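An Extra Pair of Hands for the Spare Room

There is a particular kind of job that never makes it onto anybody's list. The vase that wants shifting so the sill can be wiped, the photo that has been lying flat since it came down, the coaster that has drifted to the wrong end of the hall table. I have a house full of those jobs, and I will admit to being rather fond of putting them off, which made me a willing candidate when Trundik offered the loan of its household tidying kit for the better part of December.

The kit arrives in two cartons, and you will want a friend for the larger one. Inside are a slim arm on a wheeled base, a charging dock, a wrist camera and a pair of dark fingers that close on things from either side. There is also a fat little manual, printed in a typeface I needed my good glasses for, and a card with the number for Haugen, the firm that handles the home visits and the repairs. Setting up took me 40 minutes, and a fair slice of that went to finding a power point that wasn't already feeding a lamp.

Teaching it is the part I'd expected to dislike, and I found myself enjoying it a great deal. You guide the arm through a job by hand, slowly, as if you were showing a child how to carry a full cup, and the Collorix app on your tablet keeps each run as a lesson. Trundik suggests 20 lessons for any new object, all with the thing lying at a different angle, and it does pay to be generous with the angles. I started with a soft toy, moved on to a paperback, and worked my way up to small framed pictures, which are a good deal harder than they sound. A frame lying flat gives the fingers very little to get hold of, and a smooth stone top lets it skate away if they come in from one side before the other.

The app shows you what the wrist camera sees, and I spent more evenings than I'd like to confess sitting with a cup of tea, watching my own furniture from that low, nosy height. It is a wonderfully unflattering way to look at your home! I had thought of myself as someone who cleans into the corners. I have since bought a stiff little brush.

As for the money, the kit rents at $218 a month, with a Haugen visit at $115 should you want somebody to come and do the first lessons with you. That's a lot to pay for straightened pictures, and if you are quick on your feet and live in a small place, I'd keep it in your pocket. But for a person who finds bending and reaching a trial, or who runs a couple of guest rooms and tidies the same surfaces every morning, the sum starts to look kinder. I did also try the cheaper Brurnard arm, which clamps to a table edge and stays there. It's a sturdy thing and quieter than the Trundik, though you have to bring the work to it, and I found I'd usually done the job by then.

My grumbles are modest. The dock's green light is bright enough to read by, the app forgets which room it is in if you close it halfway through a lesson, and the base doesn't care for the fringe on a rug - mine is now folded under and pinned. I'd also like softer covers for the fingers, in a lighter colour, and Trundik tells me a set is on the way.
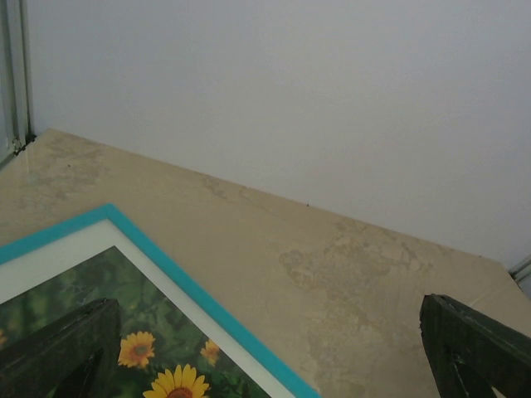
The rental runs month to month, with the return cartons collected from your door, so do hang on to the packing foam and find somewhere dry to keep it.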